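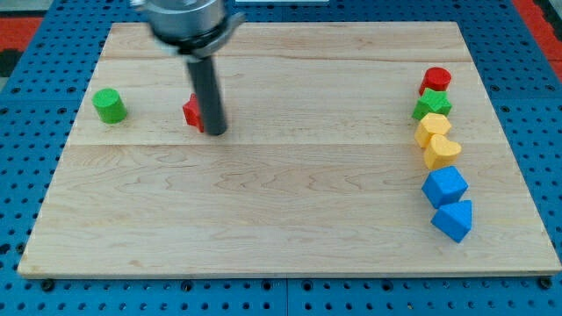 Kitchen and Food Prep > Monthly Checks

Cutting Boards and Hand Tools: Inspection Checklist with Comments

Site: Handville Community Kitchen, Murnach Street entrance
Filled in by: Mahsa Kazemi
Date: January 7, 2025
Previous check: December

Please read the comments also, not only the marks. OK means I looked at it and it can be used. WATCH means it can be used but must be looked at again next month. OUT means it was taken from the kitchen and must not come back before it is repaired or replaced.

1. WOODEN BOARDS

1.1 Surface has no deep cuts: OK
I pass the fingernail across the board in both directions. If the nail stops in a cut, the cut is too deep and the board goes for sanding. On the large bread board the nail stopped one time, near the corner, but after light sanding with fine paper it became smooth.

1.2 Glued seams are closed: WATCH
The seams between the strips of wood are where the trouble begins. I hold the board against the window and look if light comes through. No light on any board. On the older onion board one seam feels a little raised under the thumb. In December it did not. Please do not leave this board standing in the sink, even for five minutes.

1.3 Board lies flat and does not rock: OK
Put it on the steel counter and press on each corner. Two boards rocked last winter and we had them planed at Rahimi Joinery. They are still flat.

1.4 Oiled this month: OK
Food-grade mineral oil only. Somebody brought sunflower oil from the store room and it made the small board sticky and with a bad smell. I have washed it with salt and lemon and the smell is almost gone. The sunflower oil is for frying.

1.5 No black spots or mold: OK
Look also at the underside and at the end grain, where water goes in faster.

2. PLASTIC BOARDS

2.1 Colors are kept separate (red for raw meat, green for vegetables): WATCH
I found the green one in the red rack. The labels on the rack are washed off and new people can not know which is which. New labels are ordered.

2.2 Surface not fuzzy or stained: OUT
One red board removed. It has stains which do not go away after the bleach soak, and small plastic hairs come off when it is scraped. It is in the trash already.

2.3 Dried standing up, with space between: OK

3. KNIVES

3.1 Handles are tight: OK
Hold the blade with a thick towel and try to move the handle. The bread knife from the Gomel set had a loose rivet in December. It was repaired and I feel no movement now.

3.2 Edge is sharp: WATCH
The two chef's knives do not cut a tomato skin without pressing. A dull knife slips, and this is how most of our cuts on fingers happened last year. Sharpening is asked for.

3.3 All knives are in the rack and none in the drawer: OUT
There was a paring knife loose in the drawer under the towels, with the point to the front. I took it out and put it in the rack. Please, please do not do this. A person who takes a towel does not look for a knife.

4. GRATERS, PEELERS AND CAN OPENER

4.1 No rust: OK
4.2 No broken teeth or bent blades: OK
The box grater is a little bent on the fine side but has no sharp edge standing out.
4.3 Can opener wheel is clean: OUT
Dry tomato behind the wheel, maybe from some days before. I could not reach it with the brush. It is soaking in the back sink with a note on it. Use the wall opener until it is back.

5. STORAGE AND SURROUNDINGS

5.1 Non-slip mats are under the boards: WATCH
One mat is missing. A damp cloth folded flat is good for the time being, but change it every shift.
5.2 Counter height and light are good for cutting: OK
The lamp over the left counter was changed.
5.3 First aid box is complete: WATCH
Blue bandages are nearly finished. I counted 19 and a busy month can use more than this.
5.4 Inventory sheet agrees with the shelves: OK
Total 154 items, boards and tools together, after the red board was taken off the list.

ACTIONS BEFORE THE NEXT CHECK

- Sharpen the chef's knives.
- Fix new labels on the rack.
- Buy one red board, one non-slip mat and two packs of blue bandages.
- Finish cleaning the can opener, or throw it away.
- Look again at the raised seam on the onion board. If it is open, mark it OUT and do not wait for me.

If you find something between checks, write it on the sheet inside the pantry door with your name and the shift. I read this sheet every morning when I open.

Signed: Mahsa Kazemi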